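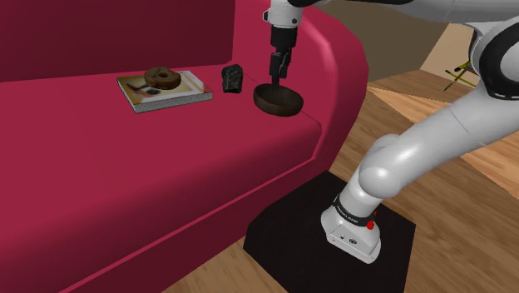

Ristimer gallery: odd furniture, odd objects, one planner

Welcome to the picture page for Ristimer, our motion planning and grasp selection software. We started the project in May with one question that has kept us busy (and happy!) ever since: how much can a planner do with furniture it has no business reaching over? Tables are easy. Tables are flat, they have clean edges, and every benchmark we tried had one. So we wrote a scene generator, called it Lò, and let it put things wherever it liked.

The gallery follows one scene through our software, stop by stop, with a few lines for each. Everything on the page runs in simulation.

The sofa scene

Lò picks a piece of furniture, finds the surfaces that could hold something, and drops objects on them with the physics running until they settle. For this scene it chose a crimson sofa and put a donut on top of a book, with a stone and a bowl farther along the seat. I love this one. The bowl sits close to the armrest, and that big rounded bend makes life interesting for any arm coming in from the side. The gripper is right over the bowl with its fingers pointing down.

Scene number 39 in our set, if you have the download and want to load it yourself.

Stop 1 – Perception

Štěpánka Šindelář wrote the segmentation stage. It takes a depth image and gives back one mask per object, and stacked things are where it earns its keep. A donut on a book was one merged blob in our first version. The current one looks for breaks in surface direction as well as depth, and splits the pair nicely. Dark objects used to suffer too, until she added brightness changes to the training renders.

Stop 2 – Collision shapes

Ataberk Çınar's favorite part, and he will talk to you about it for as long as you let him. Soft, curvy furniture is a pain to approximate. Use one big box for an armrest and the planner thinks half the free space is solid. Use the full mesh and every collision check slows to a crawl. Ristimer breaks the mesh into convex pieces and keeps adding pieces only near places where the gripper may need to go. The sofa comes out at 49 pieces, most of them bunched along the armrest curve. Far from the objects it stays coarse, and that's fine.

Stop 3 – Grasp candidates

For each object we sample 700 grasps, throw out the ones where the hand would hit something, and score the rest. Bowls are fun! You can pinch the rim from almost any direction, so the list stays long even after filtering. On a low bowl like the one in our sofa scene, the fingers have to come nearly straight down, and the choice is mostly about which side of the rim and how the wrist is turned.

Small angular things such as the stone are the other extreme. A tiny change in finger angle can take a grasp from great to useless, so we sample those more tightly around good hits.

Stop 4 – Reaching over the armrest

Lua scripts, Python scripts, we tried it all, and in the end the planner core is plain C++ with a thin Python layer on top. Phúc Đỗ built it. It runs 3 searches side by side, each starting from a different elbow posture, and takes the first path that passes every check. With an arm mounted low beside the furniture, the elbow posture matters a lot. The hand can be in a lovely spot while a link farther back is about to go through the upholstery.

After that comes smoothing, which cuts the corners off the path and checks it again. We check the smoothed path at a finer step than the raw one. (We did not always do this. Ask Phúc.)

Stop 5 – Control

The last stretch above an object is handled by a separate controller called Goten. It follows the planned path with a softer setting for the wrist, so a light touch on a rim shows up as a small push and the controller can ease off. Gebhard Mösli tunes it, and he has a good eye for gains. His defaults are in the config folder with comments, some of them in Swiss German – translations welcome.

Stop 6 – Replay

Brutari is our replay viewer, and it's the tool we open most. Load a log, drag the slider, and every stage is there as a layer you can switch on or off: masks, convex pieces, rejected grasps, the path before and after smoothing. Rejected grasps are drawn thin so they don't drown out the rest. Lụa Vi added a side-by-side mode for comparing two runs of the same scene, and it has saved us days of squinting at numbers.

Coming up

A new batch of scenes goes up on 4th October, with bookshelves, a bathtub rim and a rocking chair that Lò refuses to place anything on for more than a second or two. If you've got a piece of furniture you'd like to see in there, send us the mesh along with its license and we'll run it through.

Scene files, logs and config are all on the downloads page.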